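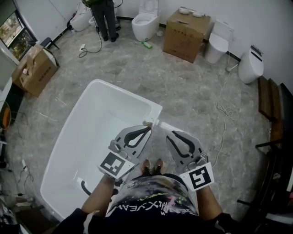
Which hand-held gripper would I buy again after a month in a bathroom showroom? The Gravero with the curved fingers, mostly for the pads.

I've been comparing two sets of hand-held grippers since April. One is the Gravero pair, gray, with two curved fingers on each hand and black rubber pads along the inside. The other is the Warkgate pair, which has straight fingers and a thinner pad. Both come with a mount near the handle for a square marker, so the tracking software can work out where each hand is. I ran both sets through the same jobs in the same room, with the same headset.

The room belongs to Boverine, who sell tubs and toilets. Nhi Ngô set it up for us. It's a good place to test because so much of what's in it is white and glossy. If a tool is going to lose track of itself or slip, glazed surfaces will bring it out.

I did 63 runs with each set. A run was one job from start to finish: wipe the rim of a tub, close a toilet lid, pick up a bottle, put a cable into a box. I marked a run as bad if I dropped something or if the tracking jumped. The Gravero had 8 bad runs and the Warkgate had 9, so on paper there's almost nothing between them. The kind of failure was different, though. With the Gravero it was nearly always tracking, when I turned my wrist too far and the marker tipped away from the camera. With the Warkgate it was nearly always a drop.

Bottles were the worst for the Warkgate. The straight fingers touch a round bottle at two small spots and it swings. The curved ones wrap a bit and it stays put. On flat things like box flaps I liked the Warkgate better. You can get a straight finger under an edge without thinking about it, and the curved tips take some aiming.

Cables were bad with both. A thin white cable on a marble-patterned tile is hard enough to see, and then neither set closes tightly enough at the very tip to hold it. Hiếu Dương put a strip of thin foam tape on the last bit of the Warkgate pads and that helped. I haven't tried it on the Gravero yet.

Weight matters more than I expected. The first few runs feel like nothing. By the end of a morning leaning over tubs, my forearms were sore with either set, and the Gravero is a little worse -- the weight sits farther forward. Resting a gripper on the rim between runs is fine, but do it gently. The pads don't mark the glaze but I'd worry about the fingers.

Two notes on setup. Print the markers matte. Our first ones were on shiny paper and the lights washed them out. And use a different pattern for left and right, then check the software agrees with you about which is which. I had them swapped for a whole afternoon and had to throw those runs away.

Bevan Hollis asked whether a cheaper head camera would do. I tried the Ninh for part of one day. It's lighter, but the view is narrow and I kept losing the right hand whenever I reached out past the side of a tub. I went back to the old one.

Next I want to run 100 lid closings with the Gravero and see how the pads wear. Tyra Björklund has a spare set of pads if they go. I'll post the numbers when I have them.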